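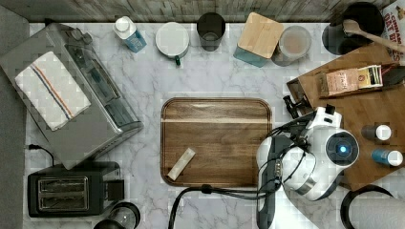 Why does bread turn brown in the toaster?

By Eetu Rantala, for the children's pages of Fluvonura

Put a slice of white bread into a toaster and wait. It goes in soft and pale. It comes out brown and crunchy, and it smells so good that other people come into the kitchen to ask for some too. But nobody painted it. So where did the brown colour come from?

The answer begins with heat. Inside a toaster there are thin wires. When electricity goes through them they become very hot and glow orange. The heat travels from the wires to the bread, even though the wires do not touch it. You have felt the same thing if you ever held your hands out towards a fire.

First the water leaves

Bread looks dry, but it has a lot of water inside. The heat turns the water near the outside into steam, and the steam goes away into the air. This is why toast is a little lighter than the bread it was made from. The middle of a thick slice keeps its water, so it stays soft.

Then the colour comes

When the outside is dry it can get much hotter, and now the tiny parts of the bread begin to change. Bread has sugars in it, and it has proteins. When they are hot enough they join together and make new things which are brown and have a strong taste. Grown-ups call this the Maillard reaction (say it like "my-yar"). It happens also on biscuits, on roast potatoes and on the crust of a pie.

If you leave the bread too long, the brown becomes black. Black toast is burnt, and it tastes bitter.

Two kinds of machine

A toaster with slots is made for slices. The bread stands up and both sides get hot at the same time. When the time is over, a spring pushes it up.

A toaster oven is more like a small oven with a door in front. The food lies flat, so you can put cheese on your bread and it will not fall off. You can also warm a bun which is too fat for a slot. It often takes longer, because there is more air inside to heat — and you need to wait also for the metal to cool afterwards.

Try it with a grown-up

Take three slices from the same loaf. Leave one as it is, toast one a little and toast one until it is dark golden. Lay them in a row on a cutting board and let them cool. Now smell each one, break off a corner and listen to it. Which one makes the loudest crack?

Be careful

Never put a fork or a knife into a toaster. If the bread is stuck, ask a grown-up to pull out the plug first. Keep cloths and paper away from a toaster or an oven when it is on, and use oven gloves to take out a hot tray.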